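Search this notebook
Enter keywords
Go

January 16, 2020

Gripper comparison, cloth work, the Clametport unit against the Drorby

I promised everybody I would write this up while it was still fresh, and it has taken me two cups of tea to sit down to it, so forgive the rambling. The question for the day was whether the Clametport parallel gripper is worth keeping on the arm for laundry, or whether we go back to the Drorby with the softer fingers that we all got so fond of before the holidays.

Setup first. Same arm for both, same controller, same wrist cable. I kept the closing force at 30 newtons for the first half of each run and then went up to 50 for the second half, mostly out of curiosity. The fingertip pads on the Clametport are the ones it came with. On the Drorby I used the newer pads from Staltden, the ribbed ones, and I should have swapped those back to the plain set to be fair to everybody, but I only thought of it when I was already halfway through and did not want to start over. Please keep that in mind before you quote any of this to anyone!

Each gripper got 27 picks, all black or dark garments, on purpose. Pale cloth has been too easy on the depth camera and I wanted to see the trouble. I did see the trouble. With dark cotton the camera gives back a sort of ragged hole where the shirt ought to be, and the grasp point lands on whatever bit of edge it can make out. Half the art of the thing is choosing a grasp that doesn't depend on a clean edge, and Lu (I mean the planner, for anyone reading this who is new, we do have to give it a better name one day) is still rather too trusting about edges.

The Clametport surprised me, and in a good way. I had written it off as a gripper for boxes. It has flat, stiff jaws and no give at all, and my worry was that it would pinch one layer and let the rest slide away. What it does instead is take a great mouthful. It closes on a whole bunch of cloth and hangs on to it, and I had only two drops in the set, both with the slippery lining fabric that drops out of everything. 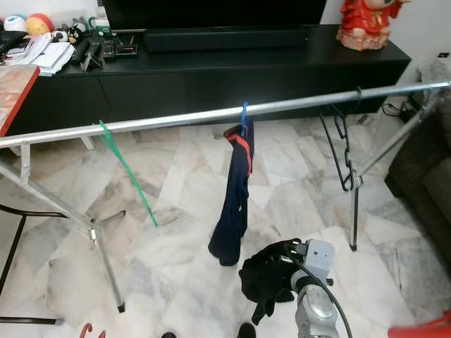

The price you pay is that a mouthful is hard to do anything tidy with. Once the cloth is bunched up in the jaws you have lost track of which way the collar is, and getting from there to a hanger needs a regrasp, sometimes two. The Drorby takes a smaller pinch and the garment hangs open below it, so you can see a shoulder and work from that. It dropped seven, though, and most of those went at the lower force. At 50 it behaved much better, and I would like to run the whole set again at 50 before I say anything unkind about it.

A word on the cable, for whoever does the next session. It wants to be left with a generous loop at the gripper. I had it too snug in the morning and the wrist refused its last bit of roll, and I spent a silly amount of time looking for a fault in the controller settings before I thought to look at the cable itself. I let out a hand's width and the roll came right back – so check that first, please, and save yourself the bother.

Controller notes, short. The 2,000 Hz loop is fine with the Clametport and I saw no chatter on closing. With the Drorby there was a faint buzz when it settled on thin cloth. I turned the gain down one step and it went quiet, but the close got lazy too, and I put it back. Somebody with a better ear than mine might have a go.

Where I have landed for now: Clametport for picking up and carrying, Drorby for anything that ends on a hanger. I know none of us wants to be changing grippers in the middle of a job, and I don't have a good answer to that yet. Softer pads on the Clametport might get us partway. I have asked Staltden if they will cut a plain set to fit, and they thought February.

Still to do: repeat the Drorby at 50 with plain pads, try the lining fabric on its own, log the regrasps properly in place of my pencil ticks.

Comments (3)

The buzz on thin cloth is in my notes too, from the old arm. I never cured it either. Could it be the pads?

Lovely write-up. Would you put the drops in the shared sheet, split by force? I'd like to see the 30 ones by themselves.

Seconding the cable loop. I lost an afternoon to that one.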